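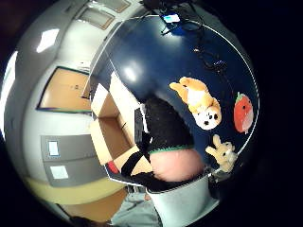 Figure 3. View from the hand-held gripper during the plush sorting task, with the open box, the soft toys and the cable run on the table.

Papers > Manipulation > Vonell Report > 5. Failure Analysis

5.2 Tracking loss near the box

Of the 432 demonstrations recorded with the hand-held gripper, 13 were rejected for a fault we first took to be operator error. In each one the estimated gripper pose jumped sideways while the tool was over or inside the box, then settled at an offset that lasted until the end of the recording. The video itself was clean. Only the pose was wrong.

The task is simple: pick up a soft toy, such as the dog, the rabbit or the strawberry in Figure 3, and place it in the cardboard box. With the fisheye lens, the tracker normally has the ceiling panel, the vents and the door to work from. When the tool drops into the box, plain cardboard takes up most of the view and few usable features are left. Glare from the ceiling light on the dark tabletop adds false ones that move with the camera.

The fault mattered because it went unnoticed. A policy trained before the rejected recordings were removed released toys short of the box on the Nishimura arm, and on one run it drove the fingers into a flap hard enough to trip the force limit. The arm stopped as intended — no one was near it — but a fingertip had to be replaced.

We now reject any recording in which the pose moves more than 5 cm between consecutive frames. Slow drift passes this check, and we have no good test for it yet.

Comments (3)

Gorstead: Did you try a matte cloth on the table? It cut our glare problem a lot.

Ryota Mizuno: We did in April. Fewer jumps, but the box was still a problem.

Ondemeck: Is the jump check run during recording or after?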